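THE CLERWOOD LETTER
News and notes for residents and neighbors
August 25, 2018

The Quiet Hour, Three Months On

When the neighborhood association voted to try a quiet hour, I gave it a week. I had lived in Clerwood long enough to know how we feel about our leaf blowers. A man on Addo Street once blew leaves during a funeral reception, and when someone went over to ask him to stop, he thought they were asking to borrow it.

So I am writing this with some embarrassment. The quiet hour runs from seven to eight in the evening, it has no fines attached, and most of us are keeping it. There are lapses. The ice cream truck did not attend the meeting and feels no obligation. But on my block, at least, the evenings have changed enough that I can now hear my neighbor's wind chimes, and have formed an opinion of them.

The rules, for those who threw out the yellow flyer: no mowers, blowers, trimmers, saws or pressure washers. No amplified music outdoors. Children and dogs are exempt, on the grounds that someone would have to tell them. Pianos are allowed with the windows closed, and trumpets were discussed for longer than any of us would like to remember.

We mailed a survey to all 1377 households in July. It asked three things: did you notice a difference, did you change anything you do, and would you keep the hour going past November, when the trial ends. The back of the page was left blank for comments, which was a mistake, or at least a lot of reading.

The comments fell into piles pretty quickly. One pile was people who love the hour. Another was people who love it but would like it moved to suit their supper. A third, smaller and written in a firmer hand, was from people who work until six and would like to know when exactly they are supposed to mow. I have sympathy for that third pile. The grass does not care that you commute.

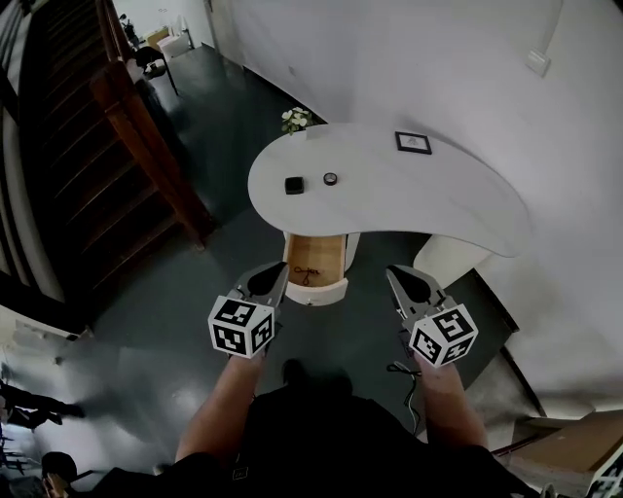
Odds and ends on the desktop, and a cable in the drawer.

Several of you wanted to know what people do with a quiet hour once they have one. Going by the comments, the answer is mostly that they sit down. One woman wrote that she has been drinking her coffee on the back step in the evening instead of at the sink in the morning, and sleeping terribly as a result, but that she would not give it up. A couple near the water tower have started reading aloud to each other. They are on their second mystery and have stopped speaking over who did it.

A few people reported that they could hear things in the house they had not heard before. This was not always welcome. Two refrigerators have been replaced. One gentleman found that the ticking he had blamed on his hot water pipes for years was a clock, in a box, in the closet, from his wedding.

Then there are the gadget people. I say this fondly, being married to one. The idea that quiet can be bought has taken hold in certain garages, and I have been shown a good many foam panels. Rusix, the hardware store by the bridge, tells me that weather stripping is having its best summer in memory. If you are thinking of going that way, my advice is to start with the gap under the front door. It is cheap, you can do it in your socks, and it will keep out the draft in winter even if it does nothing about the teenagers across the street.

The Mindance studio has also gotten in on it. They now hold a sitting class during the hour, no talking, mats provided. I went once. It was very peaceful until my stomach joined in, and after that it was peaceful for everybody trying hard to be kind. The teacher told us to notice our thoughts and let them pass. Mine was that I had left the sprinkler on, and I did not feel I could let it pass.

I should say something about the complaints, as the board has asked me to, twice. We have had 81 since June. Over 3 pages of the log belong to one rooster. The rooster is outside the rules, being neither powered nor amplified, though anyone who has met him may wish to argue the second point. His owner has offered eggs, and the matter is closed.

The rest were nearly all mowers. In most cases a neighbor walked over, pointed at a wrist, and the mower stopped. In one case the neighbor walked over and ended up finishing the lawn, at twenty past seven, and then reported both of them. I would hold this up as a model of civic honesty if it hadn't taken me most of a morning to work out how to file it.
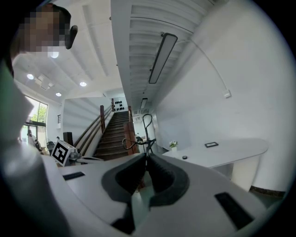 What happens if my contractor can only work in the evening?
Call the association office the day before and leave the address. Emergency repairs, such as a burst pipe or a roof leak, need no notice. For anything else, we ask that the loud part be done before seven or after eight, and that you warn the houses on either side.

We also get asked about parties. A party is fine. Conversation is fine, laughing is fine, and a reasonable amount of singing is fine if it is somebody's birthday. Speakers on the patio have to wait until eight, by which time the potato salad has usually been dealt with and people are ready for music anyway.

As for November, the board will put the question to a show of hands at the fall meeting. There are three choices on the table. We can keep the hour as it is, we can shift it half an hour later, or we can drop the whole thing and go back to shouting over the hedge. A fourth choice, to extend the quiet to 90 minutes, was proposed in the survey comments by eleven different people in what looks to me like the same pen. The board has taken note of it.

If the later start wins, the ice cream truck will finally be in compliance, through no effort of its own. I think we can all be happy for it.

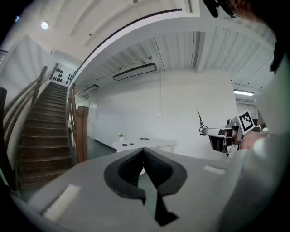 By Leonie Meinecke
Clerwood Letter

A word on winter, which I was told to leave out for reasons of length. Snow blowers were not covered in the trial, as we voted in warm weather and could not imagine needing one. My own view is that a person digging out a driveway at half past seven has suffered enough. Others feel a rule is a rule. There is a family on Addo Street with a machine so loud that the plow driver slows down out of respect, and I expect they will be brought up by name.

If you have thoughts, put them in writing and drop them through the slot at the association office. Please use one side of the page. Please sign it. If your letter is about the wind chimes, I have already spoken to her, and she says they were a gift.

The yellow flyer has been reprinted, this time on green, and can be picked up at the Rusix counter next to the key machine. It corrects the line about trumpets, which should have read "with a mute."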